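Ce que le bras a changé à l'atelier

Le 30 août, j'ai rendu mon ancien badge, celui qui ouvrait seulement la porte du contrôle. Le nouveau ouvre aussi la salle d'essais, où je passe maintenant la moitié de mes journées. Plusieurs lecteurs m'ont demandé où nous en étions avec l'automatisation, voici donc un point.

Pour ceux qui arrivent, je travaille chez Tsikata, qui fabrique des petits meubles et des coffrets en bois. Je suis entrée au contrôle qualité il y a 15 ans. Le travail consistait à prendre une boîte, tirer la porte, la refermer, regarder le jeu, recommencer. Pour un modèle courant, on ouvrait et on fermait une pièce de chaque lot une bonne partie de la matinée. Quand une charnière lâchait, on notait le nombre de cycles sur une feuille. Quand on perdait le compte, on reprenait à zéro ou on arrondissait, selon l'heure.

En mars, la direction a fait venir un bras robotisé. L'intégration a été confiée à Poltevico, qui a envoyé deux personnes pendant quelques semaines, puis une seule, puis plus personne sauf par téléphone. Le bras fait les essais d'endurance : il saisit la poignée, il tire, il repousse, et un compteur avance. Le client principal, Grurkcombe, demande 4 000 cycles sur les modèles à porte. À la main, nous n'allions jamais jusque-là. Nous faisions ce que nous pouvions et nous extrapolions, ce que le client savait et ce qui revenait à chaque renégociation.

Au contrôle, nous étions quatre et nous sommes toujours quatre. Je le précise parce que c'est la première question qu'on me pose. Une collègue est partie à la retraite au printemps et elle a été remplacée, mais le poste a changé de nom : technicien d'essais. La fiche demande de savoir lire un journal d'erreurs. La personne qui est arrivée a vingt ans de moins que moi et ne connaît rien au bois. Nous nous échangeons ce que nous savons, avec plus ou moins de patience.

Ce que je fais aujourd'hui : je pose la boîte sur la table, je vérifie sa position par rapport au repère, je lance une approche lente et je regarde les doigts de la pince venir à côté de la poignée. C'est là que les ennuis commencent en général. Si la boîte est posée un peu de travers, la pince arrive trop haut ou accroche le bord. Il faut reprendre le point d'approche à la main, l'enregistrer, relancer. Au début il me fallait une heure pour un nouveau modèle, maintenant une vingtaine de minutes si la poignée est simple. Les boutons ronds restent pénibles.

Yaw Quaye, qui a suivi l'installation côté méthodes, m'a montré comment limiter l'effort de traction. Les réglages d'origine étaient trop forts pour nos charnières. Nous avons cassé 2 coffrets la première semaine et le rapport disait « défaut produit », alors que le défaut venait de nous. J'ai demandé que le rapport soit corrigé. Il l'a été, après trois courriels. Depuis, tout essai qui échoue avant cent cycles est refait à la main par quelqu'un avant d'être déclaré. La règle n'était pas dans le projet de départ, c'est l'équipe du contrôle qui l'a obtenue.

Côté physique, la différence est nette. J'avais le poignet droit fragile depuis des années, avec une attelle le soir. Je ne la mets plus. En revanche j'ai mal au dos à force d'être penchée vers la table pour surveiller les approches, et l'écran est mal placé. J'ai demandé un support réglable, la demande est en cours.

Il y a aussi ce que je ne fais plus et qui me manque un peu. En ouvrant une porte deux cents fois, on finissait par sentir des choses : un frottement en bas, un panneau qui avait travaillé, une vis serrée trop tôt. Le bras mesure un effort, il trace une courbe, et la courbe est juste, mais elle ne dit pas d'où vient le frottement. J'ai proposé de garder un contrôle à la main en début de lot. C'est accepté jusqu'à la fin de l'année, ensuite on verra les chiffres.

La question des horaires n'est pas réglée. Le bras peut tourner pendant la pause et le soir, et on nous a demandé qui voudrait rester pour le surveiller. Pour l'instant, il ne tourne pas sans quelqu'un dans la salle. Dustness, le logiciel qui enregistre les cycles, envoie une alerte sur un téléphone quand la pince perd la poignée. Ce téléphone, nous nous le passons, et personne ne l'emporte à la maison. C'est écrit dans l'accord d'atelier et j'y tiens beaucoup plus qu'au reste.

Sur la paie, nous avons obtenu une prime de formation, versée en une fois. Le changement de coefficient, non. On nous répond que le poste est encore en période d'observation. Je pensais que l'observation portait sur la machine.

La semaine prochaine, nous passons aux modèles à poignée latérale, avec les essais d'approche par le dessus. Je referai un point quand la série sera terminée.

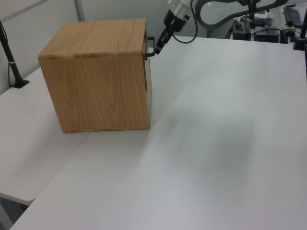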